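니트는 걸지 말고 접어야 한다

스웨터를 옷걸이에 거는 습관은 수납 공간의 문제로 다뤄지는 경우가 많다. 나는 이것을 하중의 문제로 본다. 편직물은 실이 고리 형태로 연결된 구조라서 직물보다 잘 늘어나고, 늘어난 뒤의 복원은 불완전하다. 무게 400그램인 스웨터를 걸면 그 하중은 대부분 어깨의 좁은 면적에 집중된다. 한 계절이 지나면 어깨선에 돌기가 생기고 총장이 길어진다.

반론은 있다. 예전에 같은 매장에서 일한 할리나 노비츠카는 접은 자국이 더 보기 싫다고 했다. 자국이 남는 것은 사실이다. 그러나 접힌 자국은 스팀으로 대체로 펴지는 반면 늘어난 어깨는 잘 돌아오지 않는다. 복구 비용을 비교하면 답은 정해져 있다.

접는 방식에서도 통용되는 방법에 동의하지 않는 부분이 있다. 많은 정리 안내서가 소매를 몸판 위에서 두 번 꺾으라고 한다. 이렇게 하면 두께가 한쪽에 몰려 쌓았을 때 더미가 기운다. 소매는 몸판과 평행하게 한 번만 내리고, 시보리는 꺾지 않은 채 밑단 안쪽에 두는 편이 낫다.

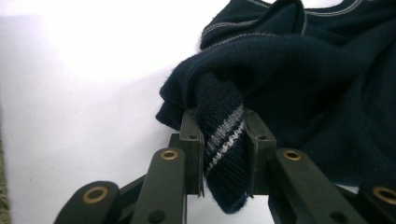 시보리를 따로 언급하는 이유는 조직이 다르기 때문이다. 골이 있는 고무단은 가로 방향 신축을 담당하며, 눌린 상태로 오래 두면 탄성이 먼저 떨어진다. 옷을 집어 올릴 때도 소매 끝만 잡아당기지 말고 몸판 아래를 받쳐야 한다. 줄무늬가 들어간 단은 비틀림이 쉽게 드러나므로 접기 전에 줄을 맞춰 두면 점검이 빠르다.

적재 높이는 30센티미터를 상한으로 둔다. 그 이상이면 맨 아래 옷의 기모가 눌리고, 꺼낼 때 위쪽을 다시 접게 된다. 짙은 남색이나 검정은 보풀과 먼지가 눈에 띄므로 밝은색 니트와 칸을 나눈다. 진공 압축팩은 권하지 않는다. 부피는 줄지만 공기층이 사라진 상태가 몇 달간 유지된다. 굳이 써야 한다면 10월에 꺼내 하루 이상 펼쳐 둔 뒤 입는 것이 좋다.

옷장에 봉이 길게 설치되어 있다는 사실은 모든 옷을 걸어야 한다는 근거가 되지 못한다. 봉을 줄이고 선반을 한 단 늘리는 쪽이 니트에는 맞는 설계다.

문의: 주레클 편집실 | © 2023 플루르크몬트 | 맨 위로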